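Kandanitz Quiet-Close Seat and Lid

Our price includes the fixing kit and the spare pair of buffers. In stock, ships from the Nidovham warehouse. Order before 2 p.m. and I'll usually get it out the same afternoon.

I've been selling bathroom bits for 14 years and this is the seat I put in my own house, twice (upstairs and down), so you're going to get a longer write-up than you do for the flush handles. Sorry! Scroll to the sizes if you're in a hurry.

What it is

A white, glossy, oval seat and lid with slow-close hinges and a quick-release button on each side. The Kandanitz people make three seats and this is the middle one. The cheap one is thin and it flexes when you sit down a bit sideways, which I can't stand. The fancy one has a wraparound lid that looks great in a showroom and then collects dust in the lip. The middle one is plain and heavy and I've had very few come back.

The slow-close part is what people ask me about most. You give the lid a nudge and it goes down by itself, taking a few seconds. Please don't push it! Pushing is what wears out the dampers, and then you've got a lid that drops like any other lid. If you have kids who slam everything, order a spare set of hinges now and stick them in a drawer. I sell them separately as the Prokelow hinge pack, and they fit this seat and the older round one.

Will it fit my bowl?

Probably, but measure. You want two numbers: the distance between the centers of the bolt holes, and the length from the holes to the front of the bowl. The hinges slide a little on their plates, so you have some wiggle room on the first one and not much on the second. If the seat sticks out past the rim in front it'll feel awful, and if it's short you'll see porcelain all the way around. Email me your numbers if you're not sure and I'll tell you yes or no. I'd much prefer that to a return.

It does not fit square-fronted bowls. I still get one of those orders every month.

Fitting it

You need a screwdriver and a rag, and maybe a pair of pliers for the old nuts. Getting the old seat off is the worst part of the job by a mile. Those bolts have been sitting in a damp place for years, so give them a squirt of penetrating oil and go make a sandwich. If they still won't budge, a junior hacksaw between the nut and the bowl will do it, with some tape on the porcelain first.

New bolts go in from the top, rubber washer, plastic washer, nut. Finger tight. Then drop the seat on, wiggle it until it lines up with the bowl, lift it off with the buttons, and tighten up. I've cracked one bowl in my life by overdoing it with a wrench and I still think about that bowl.

Cleaning

Warm water, dish soap, soft cloth. No bleach tablets, no scouring pads, and go easy on the limescale sprays, especially around the hinges. Press both buttons, pull the whole thing toward you and wipe underneath. I do mine when I change the towels. The gloss holds up really well if you leave the harsh stuff alone, and the seat on my downstairs toilet went on in May a few years back and still looks new from the doorway.

The boring numbers

Tested by the maker to 3,000 closes per damper before any adjustment
Rated for users up to 200 kg
Hinge bolts: stainless, with plastic nuts
Color: white only (I've asked for the cream one again, no luck)
Spare buffers: one pair included

If you're redoing the whole room, have a look at the Šimko tanks too. They sit nicely with this lid and the button is easy on stiff fingers. I've sold 600 of them and the only regular grumble is that the fill valve is a little noisy. 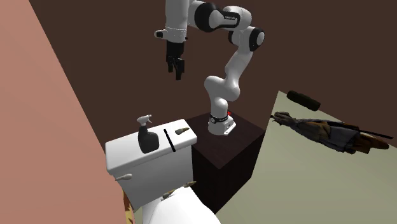
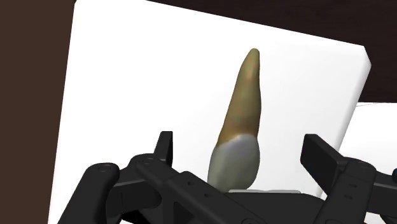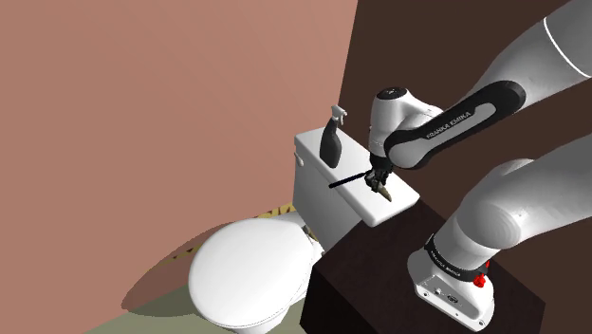 Iddrisu Amissah wrote in to say the seat went on fine but rocked slightly on the left until he moved the front buffers outward by a finger's width, and could I please put that in the instructions. He also thinks the nuts should come with a little plastic wrench, having dropped one behind the pipe twice. I've added the buffer tip to the sheet in the box, and I've passed the wrench idea on to Kandanitz.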